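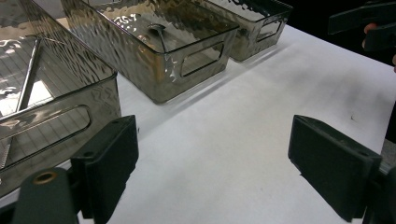

Search tips, tools, regrets Go

Building a gripper at the shared bench: what Mono has taught us so far

Mono is a two-finger gripper that can pick up most things in the Wostley workshop, provided they hold still and nobody is in a hurry. Getting it that far took 23 printed fingers and one long August. If you're starting something like it on a bench you share with other people and their glue, these may save you a finger or two. Printed ones, I mean.

Print the pads separately. Our first fingers were one handsome piece from base to tip, so every time a tip chipped we got to print the whole thing again. Now the pad is a flat block that screws on. Two screws per pad. One screw makes a hinge.

Put a bevel on the pad edges. A square edge catches the rim of whatever you're reaching for and shoves it down the table. It will also find the lining of your sleeve.

Use brass threaded inserts wherever a screw comes out more than once. Plastic threads are fine for the first few times and then they're a decorative hole. Set the inserts with a soldering iron and an old tip, go in slowly, and stop while the insert is still a hair proud. Press it level with something flat and metal. A steel ruler works, until its owner wants it back.

If an insert goes in crooked, heat it again and straighten it while the plastic is soft. Don't drill it out. I've drilled out three and kept none of the parts.

Angle the pads in a little when the gripper is open. They flatten out against the object as it closes, and flex in the arms takes up the rest. With pads set dead parallel, ours pinched at the heel and gaped at the tip, much like a cheap clothespin.

Matte is good. Resist the urge to sand the pads smooth. The faint texture off the printer does some of the gripping for you, and it's free. For slick plastic, a strip of the shelf liner sold for kitchen drawers does the rest. Stick it on with double-sided tape and expect to change it.

Cover the table. White paper or a white laminate board both do nicely. You can find a dropped screw on white, you can see the shadow of the thing you're trying to grab, and you find out how dirty the bench really was. Black screws on a black mat cost us most of an evening.

Practice on the bins before you practice on what's in them. See-through storage bins are good and difficult: the dimpled kind throws back every ceiling light and makes your eye wrong about where the wall is. The cutout handles are a fair target for a beginner. Start with an empty bin, from the side, with the gripper wide open. Then half fill it with bolts and watch your confidence leave.

Leave a hand's width between bins if you're going for the walls. We lined ours up nice and snug, because it looked tidy, and spent the next hour knocking over the neighbor of whatever we wanted.

Keep a tally on paper. Our sheet, which we call the Sitach log for reasons buried in an old whiteboard, has 407 attempts on it. Memory says the gripper mostly works. The log is less polite. Write down what slipped and which pad was on, and leave the excuses column off altogether.

Check the screws every 200 closes. They back out a little at a time and you'll blame the software first. Everyone does. A dab of the removable thread locker helps, on metal threads only — some kinds will craze plastic, and the crack tends to show up the next day.

Take the play out of the hinge before you tune anything. Wiggle each finger by hand. If the tip moves and the trigger doesn't, add a thin washer and wiggle again. We tuned for two evenings around a loose pin on the Tseng bracket, and got it beautifully tuned to a loose pin.

Label your versions on the part itself. A small raised number on the back of each finger is enough. Otherwise you end up with a drawer of black plastic that all looks like the good one.

We use cookies to remember your search settings. Accept Manage

Contact | Copyright Wostley Workshop Notes | Back to top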